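Notebook, segmentation and grasp proposals
29/09/2022
Driss El Khatib

Picked up where I left off in January, when I wrote "occlusion handling basically done" in this same notebook and underlined it. I would like a word with that person.

Goal for the day: find out why the proposal ranker on the Merkano branch keeps preferring grasps that pinch the container instead of the contents. Rivix build 16, wrist stream and overhead stream both on, no changes to the controller.

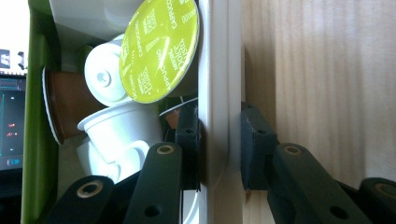
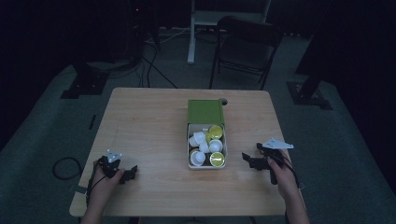 Started with the time alignment, as penance. The wrist and overhead streams were 80 ms apart according to the logs and the same instant according to the config file, and the config file has always been the more optimistic of the two. Once I applied the offset by hand the overhead masks stopped smearing and I could look at the real trouble. In the wrist view the two jaw blocks sit one on each side of the white panel, and the ranker adores this. Thin, smooth, close to vertical, clear on both faces: by every feature we gave it, that panel is the best object in the whole box. The capsules lean on it, and several of them are white too, so the segmenter happily runs the panel and its white neighbors together into one blob. The yellow-green lid comes out as its own clean mask, apart from a bite missing in the middle where the glare is. I can live with the bite. Filling holes under a size limit fixed it in one line.

Tried the obvious thing first and raised the color weight. White on white, so no help, and it made the brown capsule in the shadow behind the jaw vanish entirely. Put it back.

Second try: use the overhead view to get a container model and subtract it. Fit the outer walls, inflate by 6 mm, throw out any grasp whose closing line crosses the inflated volume. That kills the panel grasps. It also kills every capsule touching a wall, and they like walls. Proposals per cycle fell to 4, of which I would let it run one.

Third try, and where I stopped: keep the wall volume but make it a cost, and only reject outright when both contact points land on the wall model. Much saner ranking. The top proposal is now usually a capsule, which I'm told is the point.

Side find: the depth filter treats the raised lid as background in one view and as an obstacle in the other. The planner takes whichever arrives last. This explains the approach paths that swing in politely around nothing. Filed under Hedegaard, since the merge code is his and he has been quiet lately.

Also, the "confidence" column in the viewer isn't confidence. It's the rank, divided by the number of proposals. Bresoscombe has been quoting it in slides.

To do:
- move the stream offset out of my head and into the calibration file
- rerun the January logs with the wall cost on, before anyone else does
- one lid policy for both views, decided in one place
- rename that column
- ask whether the planner really needs to accept late obstacle updates in the middle of an approach

Changes are on my branch, unsquashed, with commit messages I'm not proud of. Please don't merge until the lid thing is sorted.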